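29th November

Long one today, so I'm writing this with my feet up and a plate of toast on my chest. Left home straight after breakfast and didn't get back from the workshop till gone eight, and my back knows all about it.

The hand is finally behaving! Well, mostly. I spent the first hour on the thumb, which has been creeping inwards every time I power it up, and I'd convinced myself it was the motor. It was a grub screw. I had checked that screw in April and told myself it was fine, and it was not fine, it was practically waving at me. Tightened it, put a blob of thread lock on, and the creeping stopped. I was so pleased I ate my lunch at half past ten.

Then new gloves. The old ones had gone smooth at the tips and things kept sliding out, so I've moved over to the black ones with the tiny raised dots, two sizes down so they fit snugly over the fingers. They go on like wet socks. I swore at them for a good while and then found that if I roll them down first they more or less behave (a dusting of talc helps too, though it gets everywhere and I look like a baker). The fluff at the ends annoys me a bit but I'm not trimming it until I've decided whether I like them.

After that, belts. I've been putting off belts for weeks. Boxes are easy and even the tea towels have been all right, but a braided belt is floppy and stretchy at the same time, and the buckle end is so much heavier than the rest that the whole thing wants to swing. I put them down on the pale cloth and went for the brown one first.

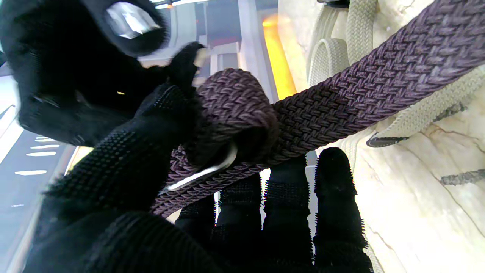

Jobs for next time

Slow the wrist down. Guduswood (that's what I call the arm program, don't ask) still has it set at 100 and that's much too quick for anything that dangles. I'll try 26 and see if I get bored waiting.

Have a proper go at the grip force. The number I've been using is 2,043, which I picked for the tea towels, and I think a doubled-up belt with a bit of buckle in the fold wants something different. I nudged it to 2,811 just before packing up but was too tired to judge it fairly, so that doesn't count.

Order more gloves. The Zirberg shop had them in threes last time and I'll only wish I'd bought more.

Tidy the cable at the elbow, which I have now written in this diary so often that I'm embarrassed to read back.

Took the Sani case home with me so I can sort the screws in front of the telly. Haven't opened it. Bath now, I think, and then bed.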